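Sarberg lab puts two gripper fingers head to head, key tag wins a few rounds

March 29, 2021
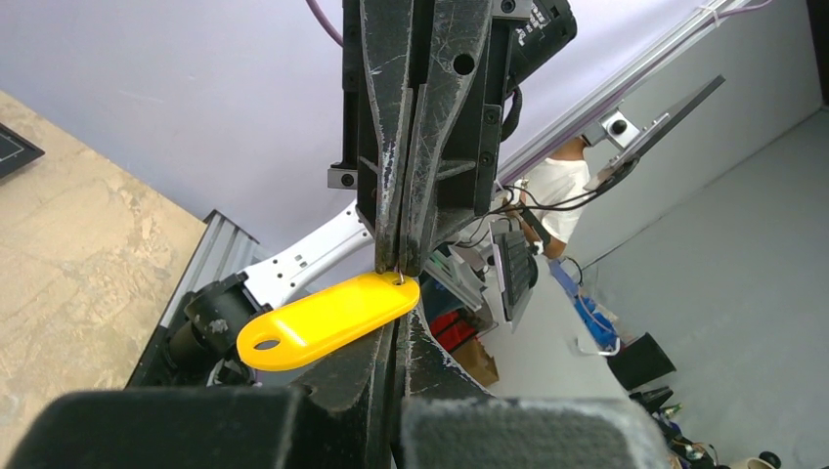

Yellow key tag held by its metal ring between the fingertips during gripper trials at Sarberg. Photo: Zeeshan Bugti

SONVILLE – Picking up a key tag. Sounds easy. The test crew at Sarberg has been at it all week and they are not done yet.

The small automation shop is comparing two sets of gripper fingers before it orders parts for a sorting job at Amarasinghe, the locker and key rental company. One set is narrow and tapered, the other is wider with padding. Same tags, same table, same arm speed. The job is to take a tag, lift it, carry it over and hand it off without a drop.

Each set gets 100 tries. The tapered fingers went first and finished 69 clean, according to test lead Kyriaki Lazaridis. The padded set is only halfway, 50 tries in, and she would not give out a number for it.

"Ask me when it's finished," Lazaridis said. "I've been burned on half a run before."

Most of the misses came at the ring, she said. Grab the flat plastic part and it goes fine most of the time. Grab the ring and the tag swings, and then the second arm is reaching for something that moved. The crew wants ring grabs in the test anyway – the customer's tags come in piled up and you don't always get to choose.

Wear is the other question. The black tapered fingers already show white scratches and rubbed spots. Habibur Mollah, who looks after the hardware, isn't bothered by how they look but wants to know if the tips still close flush. He plans to measure them again after the padded run. Spare tips are on order, no delivery date so far.

There is also a camera angle to all this. The wrist camera sees the tag fine up close, Mollah said, but its own fingers block part of the view at the bottom. Moving the mount up 20 millimeters helped some. It also made the whole thing bump the rail on one approach, so that path got rewritten on Monday's build and then rewritten agian.

Controllers are next. The shop runs its arms on a Ploder unit now and has a second one in on loan to try against it. Imtiaz Gunawardena is setting up that comparison and expects it to take longer than the fingers did, mainly because of the cabling.

Amarasinghe wants a working cell by June. Imtiaz Selvanayagam, operations manager there, came by to watch a few runs and said he'd take slow over dropped. "A lost tag is a locker we have to drill," he said.

No decison yet on which fingers get ordered. Lazaridis said the full results for both sets will go to the customer first and then up on the Sarberg site, misses included.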